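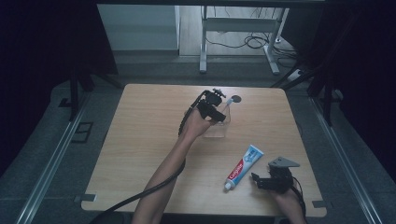
Toothpaste and a clear cup on the table.

Storing Bathroom Items in Clear Containers
Clelmont Residence Services, Household Notes

Residents are asked to keep personal care items off shared vanities between uses. The following recommendations apply to all units in the Clilletside building and may be adapted for private homes.

Empty the cabinet completely and sort its contents on a table. A light-coloured surface makes small caps and stray bristles easier to find. Wipe down tubes and bottles with a damp cloth before they are put away, paying particular attention to the threads beneath the cap, where dried paste tends to collect.

Select a container according to the height of the items it will hold. A square-sided cup is suitable for slender articles. Tubes are better kept in a tray with walls high enough to support them - a tube that leans will eventually slide and take its neighbours with it. Clear plastic is preferred in shared washrooms, as residue on the bottom can be seen from the outside.
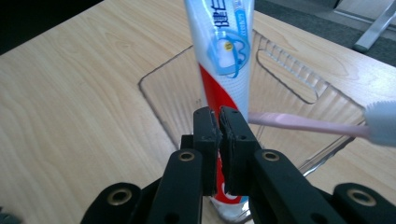
Where a tray has a handle cutout, place it so that the cutout faces the front of the shelf. The tray can then be drawn forward with one hand. Trays should not be filled to the point where items must be forced in.

Toothbrushes should be stored upright, heads uppermost, and should not touch one another. Allow them to air-dry before any cover is fitted. Households with more than one brand of toothpaste in use may wish to finish the open tube before starting the next, and to write the month of opening on the crimped end in permanent marker.

Wash cups and trays every 2 weeks in warm water with a mild dish detergent. Rinse well and dry with a clean tea towel. Abrasive pads will cloud clear plastic and should be avoided.

Shelves in the Hunis cabinets are 18 centimetres deep. Residents purchasing their own trays should measure with the door closed - the hinge side loses a little space. Replacement shelf pins may be requested from Tonantzin Arellano at the service desk, Room 208.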